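Betreff: Re: [Boden] Linoleum, Grundreinigung und Beschichtung

Rhodri Rowlands schrieb:
> wir haben im Flur 153 qm Linoleum, alte Beschichtung stumpf und
> vergilbt. Omum als Grundreiniger ist vorhanden. Reicht einmal
> Auftragen, und welches Pad auf die Einscheibenmaschine?

Hallo Rhodri,

einmal reicht selten. Omum 1:4 ansetzen, abschnittsweise auftragen, nicht antrocknen lassen. Grünes Pad, kein schwarzes - Linoleum verträgt das nicht. Danach absaugen und zweimal klar nachspülen, bis der pH-Wert neutral ist.
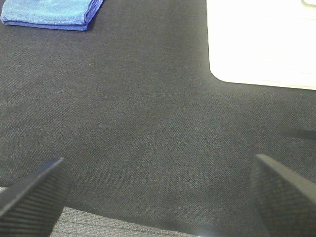 Für die Ränder und Türnischen kommt man mit der Maschine nicht hin, dort bleibt Handarbeit. Ich nehme Mikrofasertücher wie das blaue, gefaltet in mehreren Lagen. Sobald eine Seite mit gelöstem Polymer belegt ist, umschlagen. Keine Stahlwolle.

Beschichtung: Stekix, zwei dünne Schichten im Kreuzgang, dazwischen 6 Stunden. Cilau habe ich in Iturra probiert, das wurde an den Ansätzen streifig. Polieren mit 300 Umdrehungen, frühestens am Folgetag. 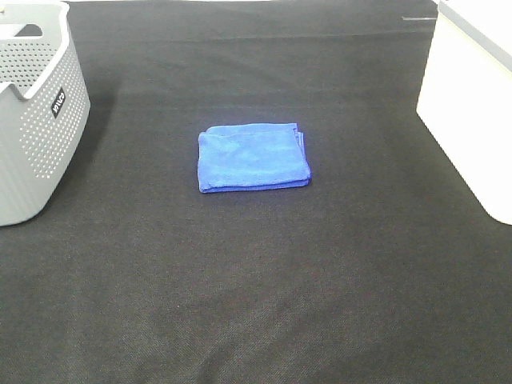 Vor der ersten Schicht muss der Belag staubfrei sein. Zur Kontrolle wische ich an mehreren Stellen trocken mit einem Tuch nach, auch da zum kompakten Rechteck gefaltet, die Oberseite möglichst flach. Bleibt ein grauer Film am Tuch, noch einmal spülen.

Welche Beschichtung liegt denn jetzt drauf?

Gruß
Jochen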